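Search products, guides and spares
Search

Bramdale Folding Work Table, White Top

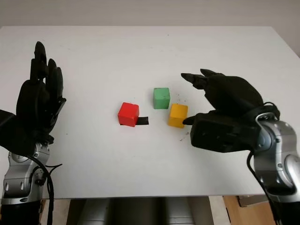

Vilgot Kvam

The Bramdale is a folding table for craft rooms, school halls and anyone who needs a large flat surface for part of the week. It replaces the older Haltov model, which we stopped stocking in August. The top is the same size as before. The legs and the locking catches are new.

The top has a matt white finish. It does not throw glare back from a ceiling light, but it will show scuffs and grey smudges sooner than a dark top would. A damp cloth and washing-up liquid will shift most marks. Do not use scouring pads or bleach.

Height is fixed at 70 cm. If you need it higher, the Fukano leg extenders fit and add 5 cm. They are sold in sets of four and pushed on by hand. We do not recommend using them on carpet.

The table weighs 17 kg. One person can put it up, though two will find it easier to carry through a doorway. Open each pair of legs until the catch clicks, then turn the table over. Check all the catches again before loading it.

Feet are grey rubber and unscrew for levelling. Spare feet and catches are kept in stock and can be ordered separately from Elba Maldonado on the parts desk. Please give the number printed on the label under the top.

Not suitable for outdoor storage. Tables left in a damp shed may swell along the edges, and this is not covered by the guarantee. The guarantee runs for 2 years from delivery.

Delivery is to the ground floor only. Returns must be in the original carton.

Filed under: Tables & Benches > Folding
Share 5
2 comments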